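Why I stopped rolling my eyes at the dish robots

September

Went to the Ladent open day last month expecting to be annoyed. Mostly I was. Free coffee, lanyard, a talk about "the home of tomorrow" that ran 34 minutes and had two jokes in it. Then they let us into the back, where the arms are, and I stayed until they asked me to leave.

Bowls, plates, cloth napkins, spoons. That's the whole show. No backflips, no dancing. People around me were visibly let down, and I think they were wrong. 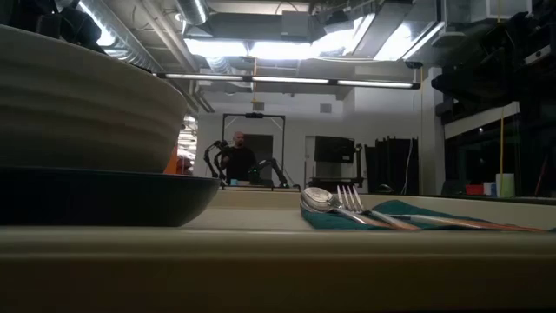

Paula Buzatu

A napkin is a horrible object. Think about it. It has no shape of its own, it slumps, it changes every time you touch it. My nephew can't fold one and he is 9 and very bright. So when a company puts one out on the table in front of paying guests (well, guests) I give them credit, because the safe choice is a cardboard box and everybody knows it.

I asked Naveed Mengal, who was showing our group around, why they don't just pick somthing easier. "Because your kitchen isn't easier," he said. Fair.

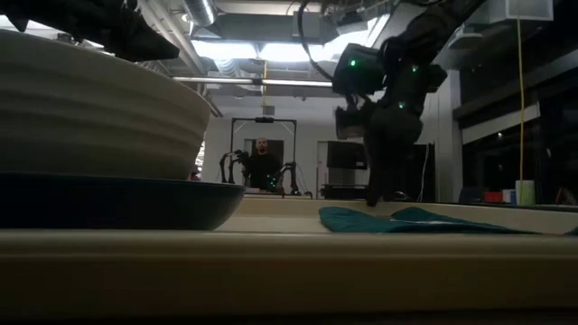
A gripper over the teal cloth, with more arms at the back of the room.

My gripe with most of these events is the polish. Curkari did one in spring, 370 seats, big screen, music. One robot, one tray, a video for the rest. I learned nothing. Couldn't get near it. At Ladent I could see the cables and the clamps, and ask dumb questions of the people who do the work. Give me that every time. A demo you can stand next to is worth ten on a stage – even if it's slow, even if the subject is a mug. 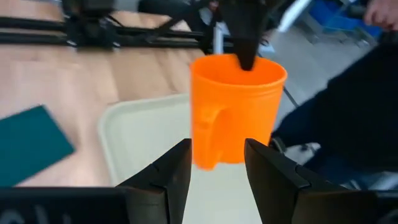 Orange mug between two fingers, a third reaching in from above.

And mugs are hard too, by the way. Handle on one side, open top, and you want to know which way it's facing before you grab. I do this half asleep at 7 in the morning and have never once thought about it. Two arms have to agree on it.

Emanuel Grecu, standing behind me, said his grandmother would have the table cleared before the thing made up its mind. Sure. She'd win. But she has had a lifetime of practice and I doubt she'd want to be compared to a machine either way.
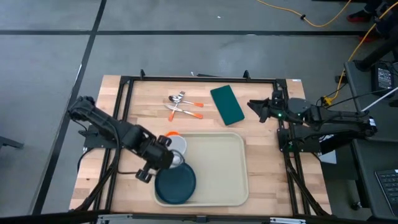 What bugs me is the question everyone asks on the way out – when can I buy it. Wrong question. I'd rather hear what it drops, how often, and who picks up after it. Nobody at Ladent offered me those numbers and I should of pushed harder. If they run another open day, put them on the wall by the coffee. I'll come back for that, and I'll sit through the talk.

Contact | © Divier Weekly | Back to top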